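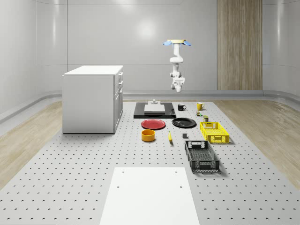 The simulated workroom shown at the Lakum open day, with the arm above its platform. Image: Skusto

Visitors to the Lakum building in Evley got a look at how robot arms are trained on a computer before they are let near real dishes, at an open day held on July 22, 2018.

The day was run by Skusto, a small software group that has had the upper floor of the building since January. About 400 people came through, many of them families from Evley and from Campbell, up the road.

Most of the crowd gathered in the main hall, where a computer-made room was projected on the end wall. In it, a white arm hangs from the ceiling over a platform full of small holes, with plates, mugs, a bowl, a banana and two crates set out underneath.

Seon-mi Yeo, who led the demonstration, told visitors the group uses the room to try out tidying jobs. The arm is given an instruction, such as putting the banana in the yellow crate, and the program works out a path for the gripper. If the try goes wrong, the room is reset and it starts again.

"We can run 1,000 tries overnight and not break a single mug," Yeo said. "On the real bench we'd be lucky to get through a morning."

She ran the demonstration 4 times over the day, and each session had room at the end for people to call out their own jobs. Requests ranged from stacking the red plate on the black one to putting the yellow mug in the bowl. The second of those took several goes, and the arm knocked the mug over twice before Yeo moved on to something else.

Reijo Nieminen, who builds the objects for the simulation, had a table near the door where visitors could change how heavy or slippery things were and see what difference it made. He said crates gave him more trouble than anything else, as the gaps in the sides have to be modelled properly or the gripper will treat them as solid walls.

"A bowl is an afternoon's work," Nieminen said. "The dark crate took me a lot longer, and I still want to redo the handle."

Plates were a talking point as well. They sit low and flat, and a gripper with two straight fingers has to catch them by the rim. Keegan Zacharias, 13, from Campbell, had a turn at steering the arm by hand with a game controller and managed to lift the black plate on his third try.

"It's way harder than it looks - you can't tell how far down you are," he said.

Some visitors asked when they would see the same thing done by a real arm. Yeo said the group has one on order and plans to mount it from the ceiling in the same position as the one on screen, so that what is learned in the program can be carried over with as few changes as possible. She would not give a date.

Others wanted to know about jobs. Macarena Nieto, who looks after visits and school bookings for Skusto, said the group is not hiring at the moment but will take two work experience students from the area next year. Schools can apply through the front desk at Lakum.

Retired machinist Mervin Hawthorne, of Evley, stayed for two of the sessions. He said he had worked beside factory robots that did one movement all day and was interested to see one that had to sort out a mixed lot of kitchen things.

"Ours would have gone straight through the banana," he said.

Entry was free, and a sausage sizzle in the car park raised money for the Evley library. Nieto said another open day is likely, and that anyone who missed out on a turn with the controller can leave their name at the desk.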